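Furnished flats: what changes for tenants this winter

December 8, 2024

The Gretis building has 36 furnished flats, and the furniture in most of them was bought in one go when the building opened. A lot of it has reached the age where it needs to be repaired or replaced. This item sets out what will be done, what tenants are asked to do themselves, and what to do if something in your flat needs attention before your turn comes.

Sofas and armchairs come first. They get the most use and they are the thing tenants write in about most often. The usual complaints are seat cushions that have gone flat, arms that have lost their color, and legs that have worked loose. Flat seat cushions can normally be refilled. The cover stays, the old filling comes out and new foam is cut to size. It takes the workshop at Jistasau three working days for a set, and you will be given loan cushions for that time. They won't match.

Loose legs are a quick fix and will be done in your flat. If you have been propping up a corner with a book or a folded piece of cardboard, please leave it there until someone has looked at it. A sofa that is dragged across the floor with one bad leg usually ends up with two.

Leather is harder. The lighter colors show wear on the arms and along the front edge of the seat, where people's legs rub. Color can be put back if the surface is still whole. Once it has cracked through, the panel has to be replaced, and a new panel will look different from the old ones for a year or more. Tenants in those flats will be asked which they prefer, a visible new panel or a full replacement from the store. There are not many replacements in the store, so the second choice may mean a wait until June.

A few notes on looking after leather, as the question comes up every winter:

Keep the sofa at least an arm's length from the radiator. The heating in Gretis runs hard from now until spring and dry heat does more damage than spills do.

Dust it with a dry cloth every week or so. For marks, use a cloth that has been wrung out well in lukewarm water, then dry the spot right away. Do not use dish soap, baby wipes, window cleaner or furniture polish. Two sofas were ruined last year with polish meant for wood.

Leather cream is available from the Tivemham office. One tin does a whole sofa twice. Bring the tin back when you are done, even if it is nearly empty.

Throws and blankets are fine. Check that dark ones have been washed a few times before you put them on a light sofa. The dye in new denim and in some cheap blankets will come off on pale leather and it does not always come out.

The second group is bedroom furniture, mainly wardrobes and bed bases. The wardrobe doors on the north side have dropped on their hinges. If yours scrapes at the bottom, lift it slightly as you close it and send in a note. Bed slats are kept in stock and can be changed the same week. Please count how many are broken before you write, and say whether your bed is the single or the double.

Mattresses are on a separate schedule and are not part of this work.

Curtains, cushions and other soft things are the third group. In the past these were left as they were until a tenant moved out. From now on each flat has an allowance of 400 crowns a year for them, to be spent at the Ağca shop on the ground floor of the Tivemham office. You choose what you want, sign for it and take it home. Nothing has to be paid up front. Whatever you pick stays with the flat when you leave, the same as the rest of the furniture. The allowance does not carry over, and it can't be used for lamps, rugs or kitchen things.

Ağca has a new delivery of plain woven throw pillows and lined curtains. Pillow covers come off for washing on most of them, but check for a zipper before you choose. Wash covers at a low temperature and let them dry flat. Fillings should be aired, not washed.

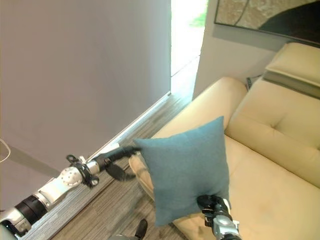 A teal throw pillow with a cream leather sofa.

Old pillows and curtains can be left in the gray bin in the laundry corridor, in a closed bag. Please don't leave them next to the bin. Anything that is damp or has had moths in it should go straight to the trash room in a sealed bag, with a note to the office so that the flat can be checked.

You will get a slip under the door a week before anyone needs to come in. The slip gives a morning or an afternoon. If neither suits you, write your own time on the back and drop it in the office mailbox. Work starts on the top floor and goes down. With around an hour per flat for the first visit, the whole building should have been seen before the end of winter, but the repairs themselves will take longer.

If something is unsafe, such as a bed base that has given way or a wardrobe that leans forward, don't wait for the slip. Call the office the same day.

Comments

topfloor_left
Does the allowance cover a shower curtain? Ours came with the flat and has gone stiff.

northside
We sent a note about the wardrobe in June and heard nothing. Should we send another one or is the old one still on the list?

plantshelf
The cream works well but open a window, the smell hangs around until the next day. Use less than you think you need.

flat by the stairs
Can two flats put their allowance together? My neighbor wants curtains and doesn't need cushions, I am the other way around.

topfloor_left
Asked at the office today. Shower curtains are included as long as Ağca has them, and they had white only.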